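4.2 Collateral and the size of first loans

The most exciting pattern in our data concerns firms that had never borrowed before. Of the 796 small businesses in the Losen survey, 377 applied for a first loan from Kiscombe, a local lender that accepts stock and equipment as security. Owners of home goods shops made up a large share of this group, and their stock turned out to be far better security than the older literature would lead us to expect.

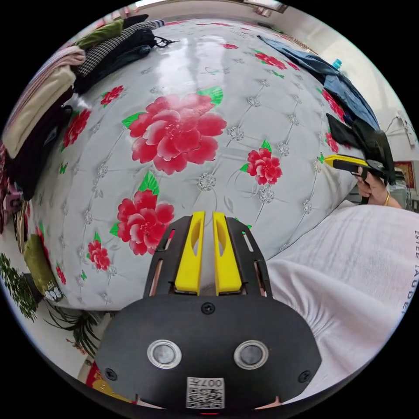
Figure 5. Quilted bed cover with red peony print and silver tufting studs.

Why should this be? Our reading is that lenders learn quickly what bedding sells for, while a used oven or a delivery van has to be valued one at a time. The Pimentel model treats both kinds of security alike, and we think this is where it goes wrong.

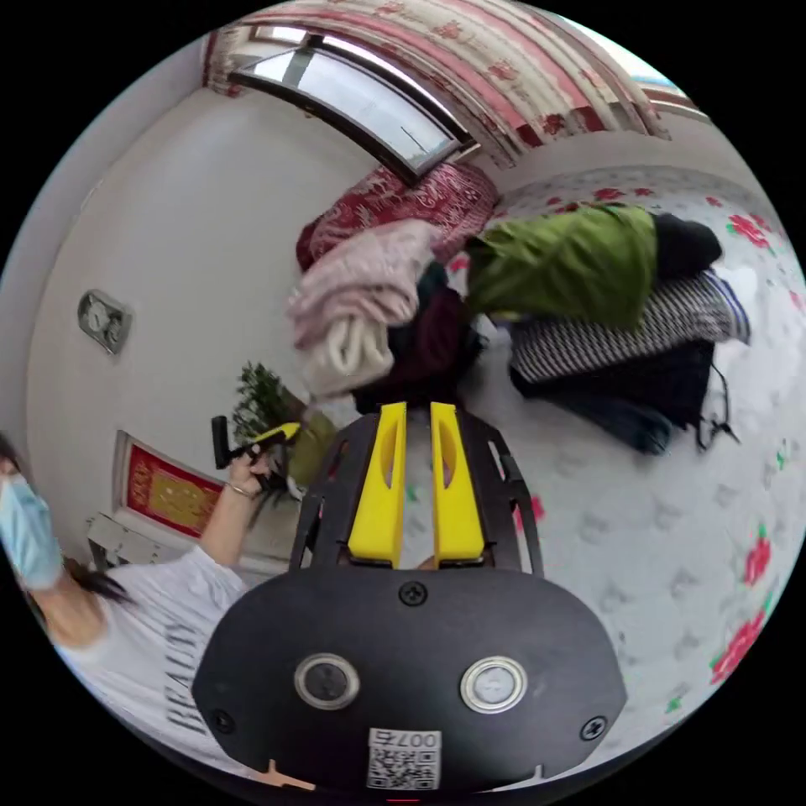 The gap shows up again when we split the sample by age of firm. Young firms that pledged stock were offered larger loans than young firms that pledged equipment, and the difference fades as the firms get older – just what we would see if a payment record slowly takes the place of security.

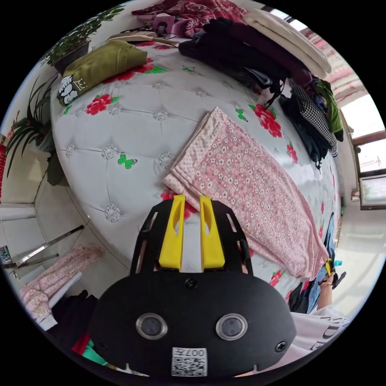 Loan officers differ widely in how they value mixed stock. Some price each line on its own, and others apply one flat discount to the whole room. A quilted bedspread and a folded pink blanket with small flowers would get the same discount under the flat method, even if one sells much faster. We were delighted to find that the 200 files priced line by line predict repayment so well!

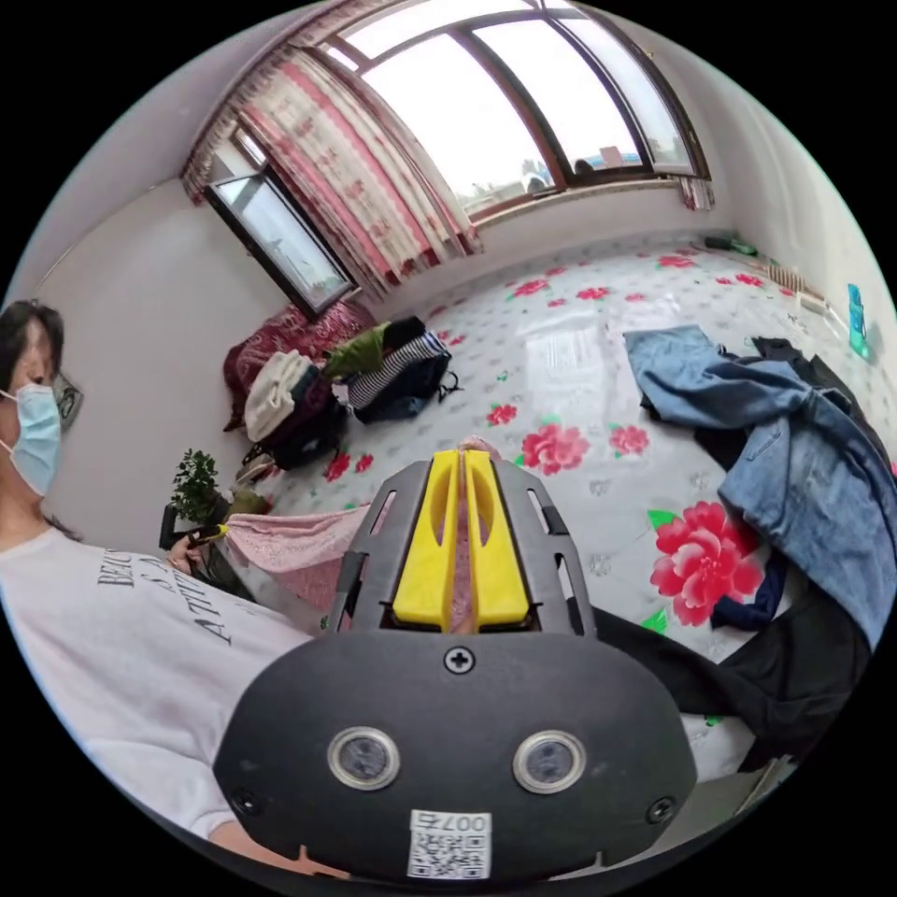
Figure 6. Pink fabric cloth.

We repeated the test with the Clutano records, which cover leased equipment only. There the method of pricing made little difference, and the age of the firm did most of the work.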